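Stalasthorpe Textile Workshop
Notebook, dye room
March, entry begun 8:40 a.m.

Subject: Support fabric and stitching thread for the Gromska coverlet. Second series of dye trials.

Condition of the object is unchanged from the previous entry. The coverlet remains face up on the large table under tissue. The losses along the foot end have been traced onto film and the tracings are filed with the object record. No further handling is planned until the support fabric has been approved.

The first series was unsatisfactory in two respects. The wool took the color unevenly, with a visibly darker band where the cloth had folded over on itself in the bath, and the final shade was too brown. The banding is a matter of vessel size and stirring and has been dealt with below. The brown cast is attributed to the water. The first series was run on tap water, which in this building is hard, and the logwood had very little chance of staying on the purple side of the range under those conditions. All baths in the second series are therefore made up with deionized water, including the rinses. Colleagues who take over a bath partway through are asked to refill from the marked carboy and to leave the tap alone.

Materials

Wool: plain weave, undyed, from the Goltum roll. The test lot weighed 290 g dry. It was cut across the full width in one piece and then divided, so that every sample has come from the same part of the roll. The Goltum cloth is slightly creamier than the old stock. The difference is small but it does show in pale shades, and samples from the two should not be compared directly.

Thread: two-ply wool, the same lot as before. Wound into small loose skeins and tied in figure eights with cotton.

Mordant: alum, with cream of tartar at half the weight of the alum.

Dyestuffs: cochineal, whole, ground here by hand; logwood chips, soaked overnight and strained twice through muslin. The extract from the Honkanen tin was not used. Its label gives no lot number, and the color it gave in January could not be repeated in February. It has been moved to the teaching shelf.

Scouring

The cloth was wetted out in lukewarm water with a little neutral detergent and brought up slowly. It was held just below a simmer, then left to cool in the bath. Rinsed until no foam could be raised by squeezing. The first rinse was noticeably yellow, so the lot evidently carries more spinning oil than the supplier's sheet suggests. A second scour was carried out on the cloth but not on the thread.

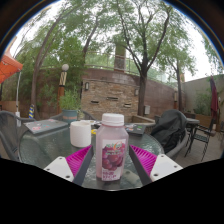 Mordanting followed directly, with the wool still wet. The alum and cream of tartar were dissolved separately in hot water and added to the bath before the cloth went in. Temperature was raised to just under a simmer over the better part of an hour and kept there. The cloth was then left in the bath overnight with the heat off and the lid on. In the morning it was drained and pressed in a towel, and it went into the dye bath without rinsing. This differs from the printed procedure, which calls for a light rinse at this stage. The unrinsed samples from last autumn were more even than the rinsed ones, and the procedure sheet ought to be amended.

Dye baths

Bath A, cochineal alone. Entered the wool at 33 degrees Celsius and raised the temperature slowly, stirring throughout with the glass rod. The larger steel vessel was used so that the cloth could open out fully. The pink developed quickly. Samples were withdrawn at 10 minutes and at 20 minutes after the bath reached working temperature, and the remainder was left in to cool. The early sample is a clear cold pink. The later one is deeper but has kept the same character. No banding on either.

Bath B, cochineal with a small addition of logwood. Same entering temperature and same rate of heating. The logwood liquor was added in two portions with the cloth lifted out each time. Lifting the cloth is tedious, and it is the step most likely to be skipped when the room is busy, but the piece from the first series on which it was skipped has a cloud of darker purple in the center that no amount of boiling would shift. Both samples from Bath B are even. The later of the two is close to the coverlet's lining as seen on the protected underside of the hem.

Bath C, logwood alone, weak. Run chiefly for the record. A grayish violet, flat in daylight and rather handsome under the lamps. It is of no use for the present object. The strips have been mounted for the reference book in any case, as the book has very little in that range.

Bath D, exhaust of B. The spent liquor from Bath B was reheated and a fresh piece of mordanted wool entered. The result is the palest of the set. It was not expected to be useful and was very nearly discarded, but when laid against the faded ground of the coverlet it sits closer than anything else produced so far. Exhaust baths are difficult to repeat, and a way of reaching the same shade from a fresh bath will have to be worked out before any quantity is dyed.

Color naming
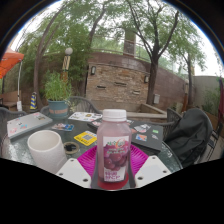

A note is needed on how shades are described in this book. The entries for the past year use "mauve," "lilac," "old rose" and "faded plum" without any evident agreement as to which is which, and on two facing pages the same strip has been given different names by different hands. Readings from the meter are to be recorded in every case, and the word description is to be treated as a convenience for the reader. Where a word or comparison is given it should refer to something a colleague can readily call to mind. Bath D, for instance, is near the pale pinkish purple of grape juice in a clear bottle, whereas the later sample from Bath B belongs with the red-purple grapes printed on the label. The two are easily confused in writing if both are put down simply as "grape." Comparisons of this kind must state which is meant. The words "antique" and "dusty" are to be dropped altogether.

Viewing conditions should also be stated. The window side of the dye room receives north light in the morning and a good deal of reflected warmth from the brick wall opposite once the sun has come around. The samples from Bath B looked correct at 9:30 a.m. and distinctly too red by 3 p.m., with no change in the samples themselves. All judgments in this series were made in the morning at the window and repeated in the viewing booth. Where the two disagreed, the booth has been followed, as the coverlet will be displayed under lamps of a similar type.

Thread

The skeins were dyed alongside the cloth in Baths B and D. As usual the thread has come out a shade darker than the cloth from the same bath. For stitching this is acceptable and even desirable on the dark areas, where a slightly deep thread disappears into the weave. On the pale ground it is too strong. A further skein was entered late into Bath D and removed early. The match is good along most of its length, but the ties were too tight and have left undyed rings, and that portion will have to be cut out. Ties are to be left loose enough to admit a finger.

Rinsing and drying

All samples were allowed to cool in their own baths before rinsing. Bath A ran clear almost at once. Bath B continued to give off a trace of color through several changes of water, and a final wash with neutral detergent was required. Samples were dried flat on screens away from the window. The Bath D piece dried lighter than anticipated – the match described above was confirmed on the dry cloth, not the wet.

Fastness

Strips from each bath were stitched between white cotton and white wool and put through the standard wet test. Cochineal alone left no mark on either. The mixed bath left a very faint tint on the cotton, visible only against an untreated piece. This is within what has been accepted for support fabrics that will not themselves be wet cleaned, but it should be mentioned in the treatment proposal. Light exposure was started this afternoon. One half of each strip is covered with card and the blue wool scale is mounted beside them. Logwood is not expected to do well. If the shift in Bath D is pronounced, the question of using a synthetic dye for the pale ground will have to be reopened, and the earlier objection on grounds of appearance may need to give way.

Housekeeping

The larger steel vessel has a scratch near the base, on the inside. It is not deep, and the baths above show no sign of iron, but it should be looked at before any further cochineal work. The muslin is nearly finished. The kitchen thermometer is reading high against the laboratory one and has been taped over.

Outstanding

Repeat of Bath D from fresh liquor, at reduced strength, with the logwood measured by weight of chips before soaking.

Comparison of the Goltum cloth with the old stock in Bath B only.

Light exposure strips to be read at the end of the month and entered on the facing page.

Amended mordanting sheet to be typed and placed in the binder. The old sheet should be kept behind it, marked superseded.

Entry closed 4:50 p.m. Baths B and D retained in covered jars on the lower shelf, labeled.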